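Neighborhood Seed & Garden List
Filed under: Growing > Tomatoes & Peppers
14 replies | 3 shares

Subject: Re: starting peppers too early?
Tuesday, May 11, 2021

On the list last night, a member in Guddale wrote:

> I started my peppers in the first week of February because
> the packet said 8 to 10 weeks before last frost, and now I
> have leggy plants with flowers on them in four-inch pots.
> Two have dropped all their buds. The nights here are still
> in the low 40s. Do I pinch off the flowers, pot them up again,
> or just plant them and hope? Also is it worth saving seed
> from the long red one I grew last year, if it was next to
> a jalapeño the whole summer?

Oh, I love this question, and I have been exactly where you are! Please don't plant them out yet. Peppers sulk when the nights are in the 40s. They may not die, but they'll sit there looking yellow until the middle of June and the ones you kept inside will pass them right by. Wait until your nights are staying above 55 and you'll be so much happier.

Pinch the flowers, yes. All of them, and any tiny fruit too. It feels terrible the first time (I put it off for a week my first year and then did it fast with my eyes half shut), but the plant puts that energy into roots and side branches and you get it all back by August. Then pot up into one-gallon pots, and go ahead and bury the stem an inch or so deeper if it's leggy. They don't root along the stem the way tomatoes do, but it steadies them.

On the buds dropping, I'd look at water before anything else. A big pepper in a four-inch pot dries out in an afternoon, especially in a south window, and then gets soaked, and then dries out again. They hate that. Mine stopped dropping buds as soon as they had more soil under them.

Here is how I do it, for anybody else who got carried away in February:

1. Water the small pots the night before. The root ball slides out in one piece and you don't lose half the fine roots.

2. Mix your potting soil with a little compost, one part to four, and wet it until it holds together when you squeeze it. I've used the Fuchs mix and the cheap stuff from the hardware store and I can't see a difference by July.

3. Pot up somewhere flat and easy to wipe down, and keep a spare tray for the pots that are done.

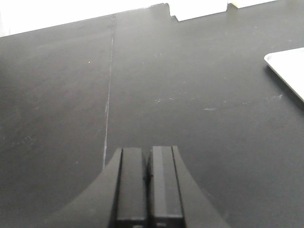 4. Leave them out of direct sun for two days. They'll look a bit droopy the first evening, then perk right up.

5. Start hardening off when your days hit the 60s. One hour in the shade, then two, then a morning, and bring them in every night. Wind does more harm than sun at first, so tuck them up against the house.

6. Feed at half strength once you see new leaves. Go easy on nitrogen or you'll have gorgeous bushes and six peppers!

Now for the seed! If your long red one was next to a jalapeño all summer, some of the seed could be crossed. Peppers mostly pollinate themselves, but bees do get in there, and it only takes a few visits. The fruit you ate would have been true either way, it's the seed inside that's the gamble. I say grow three or four of them anyway and label them with a big question mark. I did this with a sweet frying pepper two years ago and got one plant with a lovely mild heat that I've kept going ever since. My neighbors ask for it now.

If you want clean seed this year, slip a little mesh bag over a branch before the flowers open (after all that pinching there will be plenty), give it a shake every day or so, and tie a piece of yarn on any fruit that sets inside. Take the bag off then. Let the fruit go all the way red and start to wrinkle before you pick it.

I have 52 pepper plants under lights right now, which is too many, and I'll be bringing the extras to the swap. Mostly poblanos and a yellow bell that does really well in our short summers. If you lose any of yours, come find me and take a couple home.

And do write back in a few weeks, I want to know if the two bud-droppers come around!

> Sorry for the long message, I'm new here.

Not long at all. Welcome!

Tagged: peppers, seed saving, hardening off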